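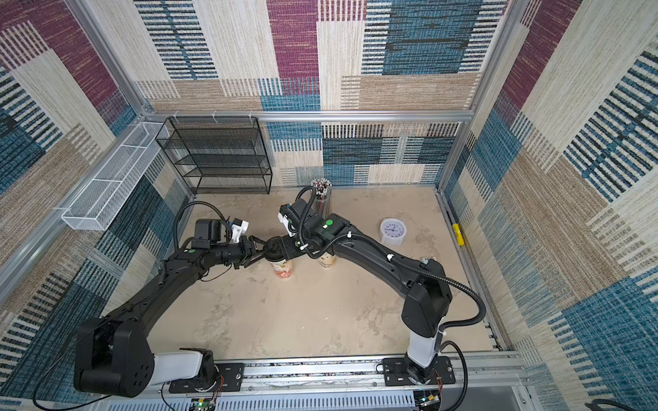
## Session 4: Collecting demonstrations by teleoperation

Read this before the Wednesday lab. It covers the bimanual cell only; hand-guided teaching of a single arm was dealt with in session 3.

### 1. Two ways of showing a task

**Kinaesthetic teaching.** The operator holds the arm and moves it through the task. Joint angles are recorded directly. The method is cheap and quick to learn, but one person cannot easily guide two arms at once, and the operator's hands tend to appear in the camera images.

**Teleoperation.** The operator moves a pair of leader arms and the follower arms copy them. The operator's body stays out of the workspace and both arms can be used together. The cost is a loss of touch: contact forces are felt weakly or not at all, so the operator has to judge a grasp by eye.

The Drorow exercises all use teleoperation.

### 2. What is recorded

Each episode is one attempt at one task. The Bodix logger writes:

- joint positions of the follower arms (the *state*)
- joint positions of the leader arms (the *action*)
- gripper opening, commanded and measured
- images from the fixed camera and from each wrist camera
- a text label for the task

State and action are not the same signal. When a finger closes on a rigid object, the leader continues to close while the follower stops. The difference between the two carries information about grip effort, and a policy trained on follower positions alone will often hold things too loosely.

### 3. The cup and lid task

Paper cups with black plastic lids are a useful test object. The wall of a cup gives under light pressure, and a lid seats only if it is level with the rim. Divide the task as follows:

1. Steady the cup with one gripper, low on the wall.
2. Grasp the lid by its edge with the other.
3. Bring the lid over the rim and level it.
4. Lower, press, release, retract.

Stage 3 is where most attempts fail. Approach slowly and keep the rim in view of at least one wrist camera – a lid held too close to the lens hides everything beneath it.
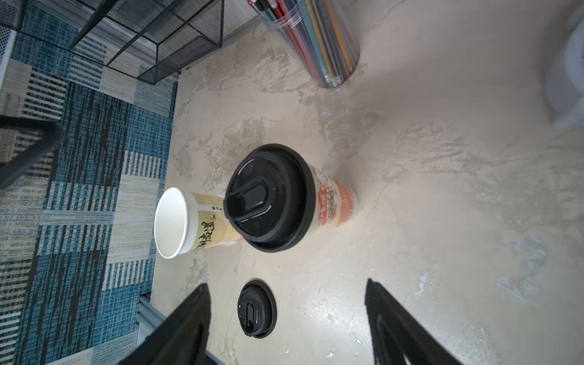

**Should a failed attempt be deleted?**

Keep it if the operator recovered and finished the task, and mark it as a recovery. Discard it if the episode was abandoned or an arm reached a joint limit.

### 4. Variation

A set of 200 identical episodes teaches very little. Between episodes, change the position of the cups, the position of the lid and the starting pose of the arms. Leave other objects on the table and move them too. Do not change the camera mounts. If one is knocked, stop and repeat the Flonis calibration before continuing.

### 5. Before the lab

- Read the Morais notes on leader–follower delay, sections 1 and 2.
- Bring your group's task label, agreed and spelt the same way by everyone.
- Groups meet in room 211.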